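搜索本站 请输入关键词 搜索

小港口的邮轮停靠日:讲者备注

最后更新:2018年11月25日
分享 9 评论

讲者:Jasmina Kos,Traltar岸上服务公司
用途:讲者本人用稿,会后应主办方要求放到网上。幻灯片另发。方括号里是给自己的提示,没有删。

[开场,第1页,标题停着不动,等后排坐下]

各位下午好。我在Traltar做岸上调度,负责Lutside港。今天讲的是停靠日当天怎么安排:船靠上来以后,客人怎么下船、怎么进城、怎么回船,中间出了事找谁。

招商、航线谈判、港口费这些,我不讲,也讲不好。上午Anisa Gunawan那一场讲过费用,她的材料比我手里的新,有问题请找她。

先给几个背景数字。Lutside常住人口3,393人。本季最大的一艘船是Flistska,满载时带来的客人超过2,000人。码头出口到老城第一条街,步行800米。本季排了9次停靠,都在同一个码头,就是Goh码头。

[停一下,让大家把数字记下来]

请把人口和客人数放在一起看。一个镇上午多出大半个镇的人,傍晚又全部走掉。后面讲的事情都从这里来。

[第2页,停靠日时间轴]

停靠日从前一天下午开始算。前一天下午我们收船上发来的最后一版客人清单,里面有三样东西我会先看:报了岸上游的人数,轮椅和助行器的数量,还有船长定的最后登船时间。

最后登船时间和开航时间是两回事。今年春天我们有一位新来的导游把两个时间弄混了,行程单上印的是开航时间。印出来以后在码头发现的,当场用笔一张一张改。现在我们的行程单只印最后登船时间,开航时间根本不出现。导游手里也没有,想知道要问调度。

早上的顺序是这样:引航员上船,系缆,放舷梯,边检和海关上船,船方宣布可以下船。从系缆到宣布下船,这段时间长短不固定。我们见过很快的,也见过大巴在码头等了整整一个上午头的。不要拿上一次的时间去安排这一次的车。

[有人会问边检能不能提前,答:问港务局,各港不一样]

下船分三批。第一批是报了船方岸上游的客人,按车号集合。第二批是轮椅客人和同行家属,走单独的坡道。第三批是自由行客人。很多港口把第二批放在最后,觉得这样不耽误大队。我们试过,效果不好。潮水退下去以后舷梯变陡,越往后越难走,轮椅就应该早走。现在由Kurniawati Harahap在坡道口管这一批,她有权让第三批停下来等。

[第3页,码头平面图,指给大家看三个位置]

Goh码头的问题是只有一个出口。行人、大巴、出租车、给船上送货的卡车,全部走一个口。我们没有能力修第二个口,能做的是把时间错开。

送货卡车必须在第一批客人下船之前进场,进不来的就等到中午。这条规定一开始供货商反对得厉害,尤其是送鲜货的。后来我们在外面马路边划了一段等候区,有遮阳,有人看着。反对的声音小了,没有完全消失。供货的事后面还会提到。

大巴停左边,车头朝外。出租车停右边,一次只放几辆进来,其余在外面排队。行人走中间,地上刷了线。刷线这件事拖了很久,先是颜色定不下来,消防那边有意见,最后刷成了蓝色。下雨天蓝线看不太清楚,明年打算换。

[如果时间紧,颜色的事跳过]

接驳车。800米的路,大部分人走得动。可是船上的通知如果写了“有免费接驳”,几乎所有人都会去排队。队伍排起来以后,后面的人以为没有别的路,也跟着排。所以我们请船方改了每日通知的写法,先写步行,写清楚距离、路面平整、有标识,再写“行动不便的客人可乘坐接驳车”。改完以后排队的人明显少了。具体少了多少我没有统计,请不要引用。

通知的内容要在前一晚送到客舱之前确定。Flistska上和我们对接的是Napaporn Ruangrit,她要求岸上文字在晚饭前给她,过了这个点就不改了。别的船时间不同。你们回去以后可以先问清楚对接人的截稿时间,把它写在排班表最上面。

[第4页,老城路线]

进城以后,第一条街最挤。那条街上有面包店、药店、邮局,都是居民自己每天要去的地方。以前导游习惯在邮局门口集合,因为那里好认,有个钟。一队人站在那里,本地人寄个包裹都进不去。

现在集合点挪到了旧鱼市后面的空地。那里不好看,也没有钟,导游开始都不愿意去。我们做了两件事:在空地上放了长椅,在路口立了牌子。牌子上不写公司名字,只写编号。写公司名字的话,几家旅行社会争位置,这个大家都懂。

步行路线分成两条,顺时针和逆时针。单号车的团走顺时针,双号车的团走逆时针。两条路线在教堂前面会碰头,这里一定会堵,避不开。Yanti Manurung在这里站位,她看见两边同时到,就让其中一边先去看后院。后院本来不在行程里,是跟教堂商量以后加的,钥匙由教堂的人开,不交给我们。

[这里一般有人问教堂收不收费,答:捐款箱自愿,我们不代收]

自由行客人不归我们带,可是他们迷路以后还是会来找穿制服的人问。我们印了一张地图,单面,黑白,对折以后可以放进口袋。上面标了厕所、饮水点、药店、接驳点和最后登船时间。最后登船时间那一栏是空白的,由码头工作人员用章盖上去。原因很简单,地图一季印一次,时间每次都变。

地图上不标商店和餐馆。有商户来问过能不能付钱上地图,我们没有接受。商会自己另印了一张,放在游客中心,客人想拿可以去拿。

[第5页,午餐]

午餐是意见最多的一块。从船上反馈回来的问卷看,客人对景点很少抱怨,对等餐抱怨得多。

Lutside的餐馆都小,没有一家能一次坐下一整车的人。以前的做法是一车人拆到几家去吃,菜单不同,上菜时间也不同,吃完以后导游要挨家去叫人。有一次一家吃完了,另一家汤还没上。

现在的做法是错开进餐时间,加上统一的午餐菜单。每家只做汤、主食和一道冷菜,报名的时候客人就选好。餐馆提前一天拿到数量。汤提前备,人坐下就能上。人先有东西吃,后面等久一点,情绪也稳得住。
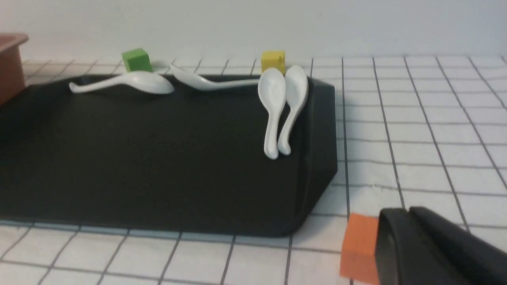

黑色托盘与白瓷汤匙

餐具的事也要提前问。有的餐馆平时座位少,备的餐具也少,碰上停靠日中间要洗一轮,速度就下来了。我们现在从游客中心的仓库统一借出,签字领,当天还。破损按件赔,从餐费里扣。第一个月对账很乱,后来改成领取和归还用同一张单子,好了一些。

过敏信息单独走一张表。不要写在菜单数量表的备注栏里。备注栏在手机上看是折叠的,厨房看不到。这张表由导游亲手交给餐馆负责人,对方签名,导游带回一联。交接的时候要把客人的姓氏和座位一起念一遍。

素食客人的数量,船上给的清单往往偏少。有些人在船上自助餐厅自己挑着吃,从来没有登记过,到了岸上坐下来才说。我们让每家多备一点素汤。多出来的由餐馆自己处理,费用在我们这边。

付款。餐馆最关心这个。以前是季末统一结,小店撑不住,有两家退出过。今年改成每次停靠以后一周内结清。财务那边工作量大了不少,他们提过意见,目前还这样执行。

[喝水]

[第6页,回船]

回船比下船难。下船的时候大家方向一致,回船的时候人是散的。

岸上游的客人由车送回,车到码头,导游数人,报调度。自由行的客人刷船卡上船,人数由船方掌握,我们看不到。所以离最后登船时间还有一小时的时候,我会主动问船上还差多少人。问的是还差多少,不要问上来了多少。后面那个数字听着很大,没有用。

剩下半小时的时候,老城里的工作人员开始往码头方向走,沿路提醒。不喊话,不举喇叭。居民投诉过喇叭,九月以后全部收掉了。工作人员看见胸前挂船卡绳的人就上前说一句。大部分人知道时间,说声谢谢。偶尔有人表没有调,船上时间和岸上时间差一个小时,这种情况每个港口都有,在地图上印一行字也挡不住。

真的没赶上怎么办。船方会把护照留给代理,代理就是我们。客人找到我们以后,我们帮他联系下一个港口的交通,费用客人自理。岸上游的客人如果因为车晚点,船方一般会等,或者由船方承担后续交通。一般两个字请注意,各家合同不一样,回去看自己的合同。

本季有过一对夫妇没有赶上。他们在海边走得远了,手机没信号。当晚住在镇上,第二天坐长途车去追船。这件事以后我们在地图上把海边那段路画短了,尽头写了“往返请预留时间”。

[第7页,取消停靠]

取消停靠一定要单独有一套安排。风大、浪大、前一个港口延误,都会取消。决定权在船长。我们收到通知的时候,有时大巴已经在路上,汤已经在锅里了。

我们的做法是三级通知。黄色表示可能取消,只通知调度和车队。橙色表示很可能取消,加上餐馆和导游。红色是确定取消,通知所有人,包括商会和镇上的微型车司机。颜色由调度一个人发,其他人不转发自己听来的消息。以前有人在港务局听到一句话就发到群里,结果船来了,餐馆没开火。

取消以后怎么付钱,事先写在合同里。橙色以后餐馆备的料,我们付成本。大巴按空驶付。导游付半天。船方赔不赔我们,是另一份合同的事,两边不要挂钩。如果跟餐馆说“等船方赔了再付你”,下一次他就不会给你提前备汤。

[举例:前一个港口大雾那次。讲短一点,重点是红色通知发出去的时间]

那一次我们的橙色发得太晚。调度在等船方的正式邮件,邮件没有来,船上其实已经在广播里告诉客人了。后来我们跟船方约好,广播之前先给调度打一个电话,不需要书面。书面可以后补。

[第8页,居民]

最后一块讲居民。我们每次停靠前会把时间贴在三个地方:邮局门口、学校、诊所。内容只有一行船名,一行到离时间,一行哪几条街会挤。诊所那一张是医生要求的,她把复诊的人尽量安排到别的日子。

学校放学时间和大巴出城时间有过冲突。校车出不来,家长很生气,这个生气是有道理的。现在停靠日下午,大巴绕滨海路,多走一段,学校那条路不进。司机有人嫌绕,调度会抽查。

季末我们开一次说明会,谁都可以来。去年来的人主要讲两件事,噪音和厕所。厕所排队排到私人院子门口,这个确实是我们没有想到的。今年在旧鱼市空地加了临时厕所,由我们出钱清洁。噪音主要是大巴怠速,已经写进车队合同,停车超过几分钟要熄火。夏天司机不愿意熄,空调会停。这一条执行得不算好,我在这里照实讲。

也有人问能不能限制船的大小。这个由镇议会讨论,我们是承包方,不表态。镇上要数据,我们给数据。

[第9页,联系方式和表格]

今天用到的表格可以向主办方索取:停靠日排班表、午餐数量表、过敏交接单、餐具领还单、三级通知模板。都是普通的电子表格,没有锁,改成自己港口的名字就能用。过敏交接单请打印两联的,单联的容易丢。

排班表里有一栏叫“替补”,很多人拿去以后把它删了,觉得占地方。请留着。坡道口、教堂前和码头出口这三个位置必须有替补。人会生病,会堵在路上。

[提问环节,预计会问的]

问到锚泊和接驳艇:我们港全部靠泊,没有接驳艇经验,请问隔壁Anisa,她以前在锚地港做过。

问到两艘船同一天:本季没有。以前有过一次,两艘都不大,当时把两艘船的下船时间拉开,午餐只给其中一艘做,另一艘的客人回船吃。大船同日我们没有做过。

问到导游人手:本地持证的不够,从邻镇借。借来的人前一天必须走一遍路线,走路线的时间付钱。

问到电子地图:有,扫码可以看,用的人不多。纸的还是要印。

问到小费:不进价格,不收集,不在车上提醒。

问到Traltar收费标准:不在这里讲,会后留名片。

[如果还有时间,可以回到第3页讲码头出口的雨天安排:遮棚放哪边,行人线改到棚下,出租车位少一辆]

[结束后记得把翻页笔还给前台,插座转换头是自己的,带走]

分享到:复制链接 打印本页
搜索本站 请输入关键词 搜索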